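Section 3. Getting the Graritz Ready and Doing Your First Coat

Okay, so you've sanded, you've wiped, and you've got your can of Mastance hardwax oil open on a piece of cardboard (please put down cardboard, I have the rings on my garage floor to prove it). Now we get to the fun bit! I'm Charito Lumanlan, I've been refinishing tables with the Graritz buffer for years, and these are the steps I follow every single time.

Before you start

The Graritz ships with two pads, a white one and a red one. White is for oil, red is for scuffing between coats. Write OIL on the back of the white one with a marker, you'll thank me in December when you pull it out of the closet and they're both the same shade of brown.

1. Unplug the buffer. Turn it over and press the white pad onto the hook plate, starting at one side and rolling it across.

2. Spin the plate by hand. If the pad wobbles, peel it off and try again.

3. Stir the oil from the bottom of the can. Don't shake it! Shaking puts bubbles in it and they end up in your finish.

4. Pour a puddle the size of a cookie onto the table. One puddle, you can always add more.

5. Plug in, set the dial to 2, put the buffer flat on the table and only then squeeze the trigger.

CAUTION: If you start it up in the air you'll throw oil on the walls, the curtains and yourself.

6. Move slowly along the grain, end to end, overlapping each pass by half a pad.

Now for checking your work, which is the part people rush. Get down low with your eyes near the level of the top and look across it toward a window or a lamp. A shiny band is what you want, because dull patches and scratches show up best right along the edge of it.

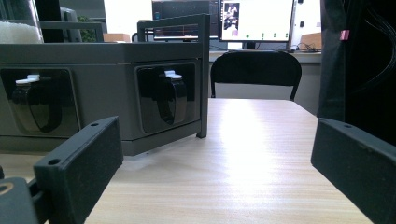
Light reflecting off the middle of a pale wood-grain tabletop.

7. If you find a dull patch, add a few drops of oil there and go over it again on setting 2.

8. Wait 3 hours, then wipe off whatever is still sitting on top with a clean cotton rag.

NOTE: If your top is laminate or veneer, stop and read the Fodar sheet in the box first. Oil won't soak into laminate at all, it'll sit there and stay sticky.

CAUTION: Oily rags can catch fire all by themselves. I lay mine flat outside on the concrete until they're stiff, or drop them in a metal can of water with a lid. Never ball them up in the trash.

Cleaning the pad

Wash it in warm water with a squirt of Mangubat soap until the water runs clear, then let it dry flat. The second coat is in Section 4, and you'll need the red pad for that one.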